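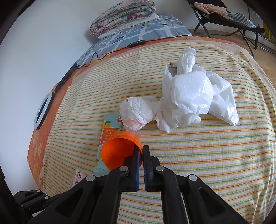 Orange plastic cup on a bedspread.

The night supervisor at the Jekine lodging house starts work at nine in the evening, when most of the residents are either in the kitchen or already asleep. She has worked there for eleven years, first as a cleaner and then on the desk. Before that she was in a hotel laundry, which she left after her back got bad.

"People ask if it's like a hotel and I say no," she said. "In a hotel they stay for a night and they want you to be invisible. Here they might stay until the spring. They want to know who you are."

The house has 301 bedrooms on four floors. Most are let to people working away from home: fitters, drivers, agency nurses, and in summer a good many pickers from the farms along the valley. Some pay for themselves. Others have the room paid for by a firm, and the largest of those is Miettinen, the joinery company, which takes most of the second floor every winter.

She was happy to talk about the job but asked for her name to be left out. We met in the staff room at seven in the morning, at the end of her shift. She had toast and kept her coat on.

The first thing she wanted to talk about was keys. The house changed from metal keys to cards two years ago, using a system sold by Badex, and she was against it at the time. She has since changed her mind.

"With the old keys I was up and down those stairs all night. Somebody loses one, you've got to find the spare, and the spare's not on the hook. Now I make a new card and they're in bed five minutes later. What I don't like is when the power goes. We had that in May and I had people sitting in the corridor with their shopping."

The doors have a battery which should keep them working through a power cut. According to the supervisor, the batteries on the top floor had not been changed when they should have been. They have now, and there is a list of dates inside the cupboard by the lift.

Asked what residents complain about, she did not need to think.

"Noise. Then heating, then noise again. Somebody's on earlies and the man next door is on lates, and he comes in and has his shower at one in the morning. He's got every right to have a shower. So you try and put the earlies together and the lates together, but they change their shifts and don't tell you."

She keeps a notebook for this. It has a page for each corridor, in pencil, with the hours people work written beside the room numbers. The office has offered to put it on the computer and she has said they can when she retires.

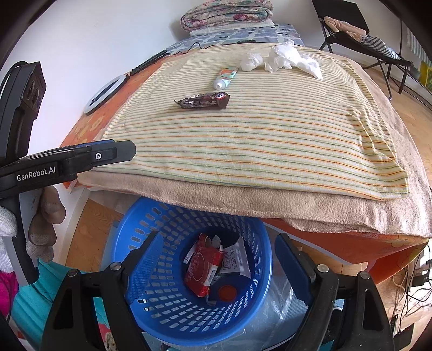 Jekine Lodging House: Rooms and Residents Team

Cleaning is done by day, by a different team, but much of what comes up lands with her at night. Residents are given one full clean a week and a fresh set of bedding with it. Last year the day team did 3882 cleans on the second floor alone. Between times people are expected to see to their own rooms and take their own rubbish down to the yard.

"Most do. You get the odd one who lets it build up, and it's usually somebody who's not well or who's having a bad time. So I'd sooner the cleaners told me than just got on with it. If a room's changed, if someone was always tidy and now they're not, I'll find a reason to knock. I might say I'm checking the radiator."

She has sat up with people after bad news from home, and once drove a man to the coach station in her own car at four in the morning. She doubts the rules allow this and has never looked.

The rooms themselves are plain. Each comes with a bed, a wardrobe, a chair and a shelf, and residents can bring what they like so long as it will go through the door and does not heat up. Hotplates are the main trouble. There is a shared kitchen on every floor, but it is a long walk from the end rooms, and in cold weather people would rather cook where they are.

"I can smell an onion from the desk," she said. "I go up, I knock, and there's a pan on the windowsill and he's looking at me like he's never seen it before. I don't shout. I put it in the office with a label on and he gets it back when he leaves."

The rent has gone up twice since she started on nights. A room is now £100 a week, with heating and water included, and she thinks this is fair compared with what is on offer in the town. She is less happy about the deposit, which she says keeps out the people who need a room most. Ateck, the company that owns the building, told residents in a letter last winter that the deposit would be looked at. She has not heard any more.

The same letter promised new mattresses. Those did come, on a Thursday, all in one lorry, and had to be stacked in the dining room until the weekend. Breakfast was served in the corridor.

She would like to see the garden used more. There is a patch of ground behind the bins with a bench and some old raised beds, and one summer a group of nurses grew beans there. When they moved on it went back to weeds. She has asked for a tap to be fitted on the outside wall so that people do not have to carry water through the laundry. The quote came to £2161, mostly for digging up the path, and was turned down.

"I said never mind the path, run a hose out of the window. They said it was a trip hazard. Well, so's carrying a bucket down the steps."

I asked whether she ever thought of going back to days. She did it for a fortnight last year to cover for someone and found it hard going, with the phone ringing and deliveries at the side door. At night she can do one thing and finish it before the next. She also likes the hour before the first shift gets up, when she fills the urn and puts the corridor lights on.

"You hear the alarms go off, one after another, all along the floor," she said. "Then the doors. By half past five they're all down here wanting tea and telling me it's raining."

Her bus was due at ten to eight. She washed her plate, left a note on the desk about a dripping shower on the third floor and went out by the yard.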